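Print this page | E-mail this page
Search the checklists: enter keyword Go
14 comments | Shared 50 times

TABLE-CLEARING CHECKLIST FOR CHORE MACHINES, WITH COMMENTS
Zanwood working copy, marked up by Meriem Ramadan

I love this job. I get to stand beside a table with a clipboard and find out whether a machine can do the thing my kids won't. The checklist below covers clearing a shared table: drinks, bowls, spoons, and whatever else people have left among the things that are meant to stay put. It applies to any arm or gripper we try at Zanwood, including the hand-held ones we use for showing the machine how a job goes before it gets a turn by itself.

Fill in every line. "OK" is fine. "OK, but" is better if you then say what the "but" was. Anything marked STOP means the run ends there and someone signs the sheet before it starts again.

PART A. BEFORE POWER

A1. Stop button within arm's reach of the person watching. STOP if missing.
Comment: It was on the wrong side of the table in our January round. We moved the button. Then we moved the person as well, and it took us two tries to get both right at once. Check it from where you'll be standing, with your coffee in your other hand if that's how you work.

A2. Finger pads clean, no splits in the ribs, both sides closing evenly.
Comment: Run a thumb along the ribs with the power off. A torn rib grabs glazed dishes beautifully and then won't let go of them.

A3. Mounting screws snug on both sides.
Comment: OK on every sheet so far. Keep checking.

A4. Grip force set to the low setting for the first pass.
Comment: Thin plastic drink bottles buckle in the middle well before the cap complains. Renato likes starting at medium. Renato can mop up.

A5. Long sleeves rolled, lanyards off, hair tied back.
Comment: Applies to visitors too.

PART B. THE TABLE

B1. Everything on the table sorted by the person in charge into "take", "leave" and "ask".
Comment: This is the line I would fight for. A kitchen table is easy, nearly everything gets taken. A studio or workshop table is where it gets interesting. Lunch sits right beside somebody's careful work, and the machine has to know that the bowl goes to the sink and the little building stays exactly where it is.

B2. Fragile items at least one open gripper's width from the path of travel. If they can't be moved, the run is done by hand only.
Comment: Measure with the fingers OPEN. The closed width looks generous and means nothing.

B3. Bottles: cap on and tight before the first lift.
Comment: A machine will not notice a loose cap. Most of ours can't tell full from empty until the bottle is already off the table, either. Zdzisław wants a weigh-first step and I'm coming around to it.

B4. Bowls: anything left inside goes on the sheet, cutlery included.
Comment: A spoon standing in a bowl is my favourite test of all. Lift the bowl level and everything's lovely. Tip it a little and the handle swings out and catches whatever is next door. We had one go for a full skate across the counter (the counter was bare, thankfully).

B5. Surface pattern noted.
Comment: Marbled and striped tops are worth writing down. One of the programs we tried kept reaching for a dark stripe as though it were a cable. Once we knew, we could plan for it.

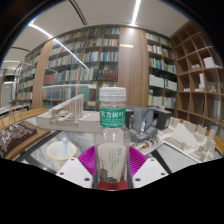

Zulema Painemal wrote in the margin of the shared copy that a table like this should never get past "ask". Her view is that a chore machine is ready for the home when it's willing to leave half the job undone and say so, and that every demonstration she has been to was scored on how much got cleared. She would give full marks to a run that took one drink and then stopped. She also wants B2 made a STOP item.

I agree with her on B2 and it's changed as of this copy: treat it as a STOP. On the scoring I'm only partway there. A machine that stops to ask five times over one lunch is doing less for me than a damp cloth would. But she's right that we have never had a box for "correctly did nothing", so there's one in Part D now.

For studio tables with models on them, use the following extra lines.

B6. (STOP) Thin uprights, fins and towers near the path pointed out aloud to the operator before the first move.
Comment: Tall thin parts are what get clipped, generally on the way back, when everyone has relaxed.

B7. Small loose pieces on site models checked before and after by the same person.
Comment: Same person both times, please. Two people will remember the layout two different ways and then you've got an argument in place of an inspection.

B8. Shelves behind the table: glass fronts and reflections noted.
Comment: Ceiling lights bouncing off glass gave the Bastero program fits. It saw a bright line and treated it as an edge. Dimming the room fixed it, though I wouldn't want to dim my kitchen every time I need the dishes done.

PART C. DURING THE RUN

C1. First grip by hand, at walking pace. Hold for a slow count of 3 before lifting.
Comment: The hold is where you learn things. If the bottle leans between the fingers, the fingers aren't level, so go back to A2.

C2. Lift straight up before any sideways move.
Comment: People don't do this. People scoop. Watch yourself when you're guiding a hand-held gripper, because the scoop creeps in after a few repeats and then the machine learns to scoop. Reda has a strip of tape on the sleeve of the gripper that says UP FIRST and it works a treat.

C3. No hands between gripper and item while closing. STOP.
Comment: No exceptions, even for "just straightening it".

C4. Clear bottles gripped on the label where there is one.
Comment: See-through plastic is still hard for the cameras. A printed label gives them something to look at and usually sits over the firmer part of the body. If the label has slipped or torn, note it.

C5. Set-down is gentle and upright, released only when the base is flat.
Comment: Better than last time! Quezada's newer release routine waits for the weight to come off before it opens. We ran it 50 times on the practice counter without a tipped bottle. I did a small dance. The practice counter has nothing else on it, mind you, so it gets an "OK, but".

C6. Watcher changes over every half hour.
Comment: This is dull work when it's going well, and dull is when you look at your phone.

PART D. AFTERWARD

D1. "Leave" items compared with their starting places.
D2. Items correctly left alone or asked about (new, see Zulema's note).
D3. Drips wiped, pads wiped, pads dried.
Comment: Sticky pads after sweet drinks are the commonest fault on our sheets. Warm water and a soft brush. Nothing with solvent in it.
D4. Anything that surprised you, in your own words.
Comment: Please write more here. Renato's last entry was "fine".

SO, CAN IT DO THE CHORE YET?

Bottles and cans from a bare counter: yes, and I'd leave the room for it, though the checklist says I can't. Bowls with nothing in them: nearly. Bowls with a spoon: with me standing there. A crowded table of mixed lunch and handiwork: a person's hand on the gripper for now, and I'm more hopeful about it than I was before the January round. The Temari sorting trial is meant to tackle B1 directly by having the machine propose its own take, leave and ask piles and letting a person correct them before anything moves. I've put my name down for the first session.

Changes in this copy: B2 now STOP. D2 added. C5 comment updated. Weigh-first step (B3) still open, Zdzisław to draft the wording.

Add a comment | 14 comments
Print this page | E-mail this page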